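Recording demonstrations in the Rallarden kitchen: frequently asked questions
Maintained by Esther Simiyu. Last change: Dec 6, 2023

These are the questions I receive most often from people who start to record demonstrations for us. If your question is missing, write to me and I will add it.

Do I need experience with robots?
No. Most of our operators had none when they began. You need a computer, a hand controller and some patience in the first hour. The practice level in Kerkeo takes 25 minutes, and you can repeat it as often as you like.

What is the difference between Kerkeo and Kiani?
Kerkeo is the program where you drive the simulated robot by remote control. Kiani is the place where the finished recordings are stored and checked. Your login is the same for both.

Can I guide the arm by hand instead?
Only at the Plarnmont lab, where we have a real arm. There you hold the wrist and move it through the task. In the simulated kitchen everything is done with the controller.

How long may one demonstration be?
The limit is 60 seconds. Most stove tasks need less. If you pass the limit, the recording stops and is not saved, so please do not rush at the end to save it – just start again.

Which views do I have while I drive?
You have a room view and a close view near the gripper. You can switch between them at any time. In the stove tasks I use the room view to bring the arm near, and the close view for the last small movements.
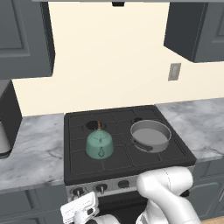
Kettle and saucepan on the cooktop, with the control knobs on the front panel.

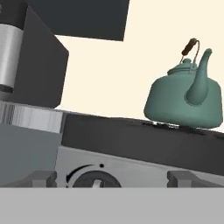 Why does the close view look tilted?
It follows the gripper. When you turn the wrist, the picture turns too. New operators often try to correct this by turning the wrist back, and then they lose a good approach. Look at the edge of the cooktop to keep your direction.

How should I approach a knob?
Slowly, and from the front. Stop a short distance before it, check both views, then close the gripper. If you touch the wrong knob, please discard the recording.

Is it bad if I make a small mistake and correct it?
No, we want to keep these. A robot that has seen only perfect movements does not know what to do after a bad one. What we cannot use is a long pause, or a demonstration where you change your mind about the task. Read the instruction line before you press Record.

Does the kitchen stay the same every time?
No. The layout, the colors and the position of the objects can change when you load a new task. Please do not drive from memory.

How many demonstrations do you need?
For the stove tasks our goal is 1000. In June we had 330 accepted. There is no minimum for one person.

Why was my recording rejected?
The reason is written next to it in Kiani. The most common one is that the arm was still moving when the recording ended. Let go of the stick, wait a moment, then press Stop.

My controller disconnects in the middle of a task. What can I do?
Change the cable first. If the problem comes back, restart Kerkeo with the controller already plugged in. Recordings with a lost connection are deleted automatically – you do not need to report them.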